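Ticket 623 — stains still in tablecloth after second wash
Opened by Kári Hjaltested, Brorley hall linen 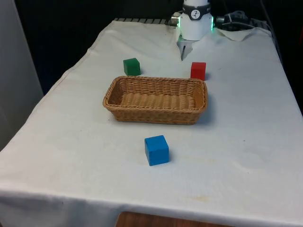 White cloth on the table, small tan stain lower right.

Okay, so I've put this one through twice now and I'm stumped! First go was a normal warm cycle with the Mosutance powder, 70 grams. Second go I soaked it overnight in up to 500 mL of the oxygen stuff (the Nullthorpe tub, not the old one) and the colour barely budged.

Update, 4 pm — MacPherson reckons it's tea and says to try white vinegar for 10 minutes before the next wash. Doing that tonight. The grey smudges I'm less sure about, could be off the trolley wheels?

Leaving this open. Please don't put it in the dryer if you're in before me.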